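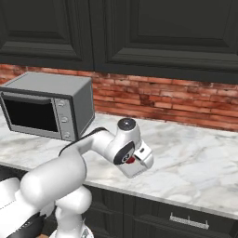 Section 4. Assembling and Setting Up the Wind Vane

Print this page | E-mail this page

These steps cover the Inga wind vane from the Dovside weather kit, order number 891. Children can do most of the work. Drilling and mounting should be left to an adult.

You will need the vane arrow and tail fin, the pivot rod, the bearing cup, the compass plate, a pencil, a ruler, a small Phillips screwdriver, and a magnetic compass. A fence post or a length of pipe is needed for mounting and is not supplied.

Assembly

1. Slide the tail fin into the slot at the wide end of the arrow. Push until it clicks. The fin should stand at 90 degrees to the compass plate when the vane is upright.

2. Lay the arrow across the edge of the ruler and move it until it balances. Mark the balance point with the pencil. The mark will be closer to the tail than to the tip.

3. Loosen the clamp screw on the bearing cup. Slide the cup along the shaft until its center is over the pencil mark, then tighten the screw by hand.

Note: Attach the fin before finding the balance point. If it is added later, step 2 must be repeated.

4. Press the compass plate onto the pivot rod with the printed side up. The plate shows 16 points, with north marked by a raised ridge.

5. Lower the bearing cup onto the tip of the rod. Blow on the fin from one side. The arrow should swing freely and settle with the tip toward you.

Caution: The pivot rod has a sharp tip. Keep the rubber cap on it except during step 5 and final mounting. Wear eye protection when working above the vane.

Mounting

6. Choose an open spot, away from walls, trees, and parked vehicles. Wind curls around solid objects, and a vane close to a building may point almost anywhere.

7. Screw the base bracket to the top of the post. Fit the rod into the bracket and leave the collar loose. Check with a level that the rod is vertical in two directions. A leaning rod makes the arrow drift to the low side in light wind.

8. Hold the compass at arm's length from the bracket and any other steel. Find north and turn the plate until the ridge lines up. Tighten the collar.

Note: A compass gives magnetic north. For school records this is usually close enough, but write down which north was used. To set true north, apply the correction printed on a local map.

Caution: Do not mount the vane during a thunderstorm or near overhead power lines.

Reading the vane

The arrow points to where the wind is coming from. If the tip is over W, record a west wind. In gusty weather, watch the arrow for a full minute and record the point it returns to most often – not the widest swing.

If the arrow sticks, lift it off and wipe the cup with a dry cloth. Do not oil it. Oil collects dust and thickens in the cold. In areas with hard frost, bring the arrow indoors from December and leave the rod in place, capped.

Text: Aldo Benedetti

Related items
Section 3. Unpacking and Parts List
Section 5. Keeping a Wind Log
Flullent Cup Anemometer: Set-Up
Siltidness Soil Thermometer: Care and Storage
Replacement Bearing Cups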